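Wollosville Repair Forum > Desktops and workstations

Old Dell tower: reuse the power supply or strip it for spares?

Posted by Ardalan Babaei

I have a desktop tower open on its side and need to decide how far to take it apart. The board is a green Dell one, and the power supply is the silver box. There is a drive cage beside it with a perforated face. I would like to keep the case and power supply and fit a standard board, if the connectors allow. Two pictures follow.
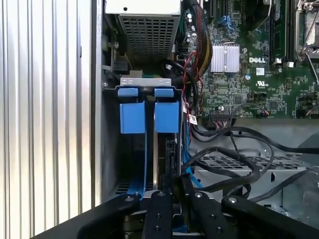
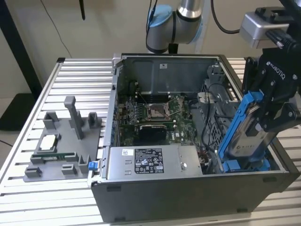
Inside the tower: Dell board and heatsink in the first, CPU socket and power supply label in the second.

What I would like to know:

Is the main power connector likely to be standard, or does Dell use its own wiring?
Should the socket be covered while the processor is out?
Does the drive cage have to come out before the power supply, or can it stay?

I have a Testo meter and a basic screwdriver set. No spare board yet.

grumbleweed_avthorpe

Read the label on top of the supply before anything else. It gives the rated current for each rail. Then count the pins on the main plug. A plug with 24 pins is usually the ordinary ATX type, but usually is not always – some Dell supplies used the same shell with different wiring, and some later ones dropped to a smaller plug altogether. Check each pin with the meter against a published pinout before you connect a board you care about.

Cover the socket. A bent contact in there is a miserable job under a magnifier. If you have no plastic cap, put the processor back in and lower the lever. Do not use tape.

As for the cage, try it in place first. Undo the screws at the back of the case, then see whether the supply slides clear. Mine would not move until I found a catch in the floor of the case. If yours catches on the cables, unplug them at the board end and label each one. Front panel headers on these boards are often not laid out like a retail board, so you may need to move single wires across.

Grīnberga

Agree about the pinout. I would also check the mounting holes before buying a board. I paid 70 for one that was 2 holes out and it went back.

tinplate862

just get a new psu, not worth the bother

Ardalan Babaei

Thanks. Socket will be covered tonight, and I will post the connector readings when I have taken them.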